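Forum > Home and Office Floors > Carpet
Eating over light gray carpet — ban it or live with it?
Started 20 Apr 2018

kmushi
We moved into the upstairs room at the old Van Acker building and it came with light gray carpet, striped. Before this we had vinyl and people ate wherever they wanted. The snack shelf came with us, and most of what's on it is fruit flavored and red. I have to decide whether food stays in the room or goes out to the hallway table. The landlord keeps $1,000 of our deposit if the carpet has to be replaced, so I'd like to get this right.

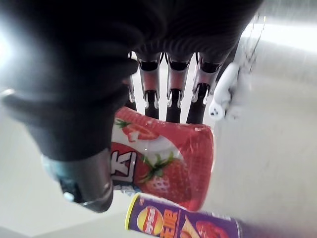
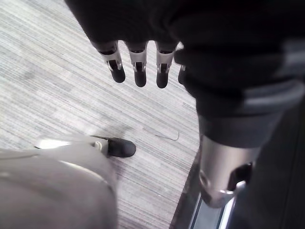
Strawberry snack in the first, the carpet in the second.

What I want to know:
Does a striped carpet hide stains any better than a plain one?
Is there a cleaner that lifts strawberry without leaving a pale patch?
Would you put a mat down or just change the snacks?
Kanini Mushi

dorrance_floors
Stripes hide dirt and lint. They don't hide red. A red spot crosses the stripe and your eye goes right to it. I install for a living and the light grays are the ones I get called back for, mostly coffee, then juice, then anything with berry in it.

Find out if it's tile or broadloom. I can't tell from the picture. If it's tile, ask the landlord for spares and quit worrying. A ruined tile lifts out and a new one goes in.

pell_mell
Put the food in the hallway. We did that two years ago and the argument lasted a week.

tanager
Disagree with pell_mell. We tried the hallway rule and people ate at their desks anyway, only faster, and hid the wrappers in drawers. Then we had ants. A rule people ignore is worse than having one spot where eating is allowed.

pell_mell
Then you didn't enforce it.

tanager
I'm not going to stand over grown adults with a yogurt.

kmushi
It's broadloom, I pulled back a corner by the closet. No spares. The lease calls it "Sudness, gray" and gives no other details. Does anybody know that line?

dorrance_floors
Don't know it. What you want is the fiber. Snip a few strands from inside the closet, where it won't show, and ask a carpet store to identify them. Solution-dyed polyester or polypropylene will take a fair amount of cleaning. Nylon is tough but it grabs red dye if you let it sit. If it's wool, keep the strawberry away from it and keep most cleaners away too.

bix_at_home
For the spot itself, this is what works for me:
1. Scrape up anything solid with a spoon, working from the outside in.
2. Blot with a white cloth and cold water. Don't rub.
3. A little clear dish soap in cold water, dab, blot again.
4. Rinse with plain water and blot until nothing comes up on the cloth.
5. Fold a dry towel over it, put something heavy on top, leave overnight.
Skip hot water. I set a cherry stain that way and it's still there under the couch.

old_hank
I'd use Stester on it and be done. We have used it on everything in the den.

dorrance_floors
Test it in the closet first. I've seen Stester leave a light ring on gray carpet — two jobs, both times somebody sprayed it on and walked away. It might have been how they used it.

old_hank
Mine never left a ring. Mine is also brown.

tanager
On the mat question, yes. We bought a flat one from Humness, $83, and put it under the snack shelf and the small table. Low edge, so chairs go over it. It wipes off. Check the backing though, some rubber backings yellow a light carpet over time.

bix_at_home
$83 is a lot for a mat. I paid $40 for a chair mat and it does the same thing.

tanager
Chair mats are stiff and they crack at the corners. Mine did in the first winter.

kmushi
OK. I'm getting a mat for under the shelf, and anything sticky gets opened there. Dry stuff is fine at the desks. I priced a second mat at $59 and will see if the first one is enough. Closet test for the Stester tonight. I'm keeping the strawberry ones because they're what people finish.

pell_mell
Take photos of the whole floor with the date on them before anybody spills. Send them to the landlord too.

kmushi
Good point, will do. I'll ask about the fiber at the store and post what they say, probably in May.

dorrance_floors
Bring more than two or three strands. They like to burn a couple.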